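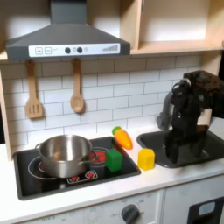
Play kitchen: cleaning and storage of small parts between sessions

Posted by Ukberg Family Center

Our center maintains a toy kitchen in the room used by children aged two to four. It has a white countertop, a printed stovetop and an open shelf above. The cooking pot, the wooden spoon and slotted spatula, the play food and a number of colored cubes are used every day, and by Saturday the small pieces are usually spread across the whole room. We request advice on two matters: how the wooden utensils should be cleaned, and whether the small pieces should remain on the counter or be put away after each session.

Reinhold Reuter

Wooden utensils should not be soaked and should not be placed in a dishwasher. Wipe them with a cloth dampened in warm water and mild dish soap, wipe again with clean water, and hang them up to dry with space between them. The metal pot may be washed by hand in the ordinary way.

With regard to storage, our practice at Neveck is to leave the pot on the stove and the utensils on their hooks. All play food and cubes go into one lidded bin, kept on a low shelf. Children are given 6 minutes at the end of the session to fill it. Staff check the pieces for cracks and chipped paint before the lid is closed. The countertop and printed controls are wiped last, with a soft cloth only. Scouring pads will remove the printing.

Stitetti

We just use baby wipes on everything. Has been fine so far.

Bittencourt Playroom

We concur with the first reply concerning the bin. Please note that felt or fabric food requires separate laundering and should be stored in a mesh bag.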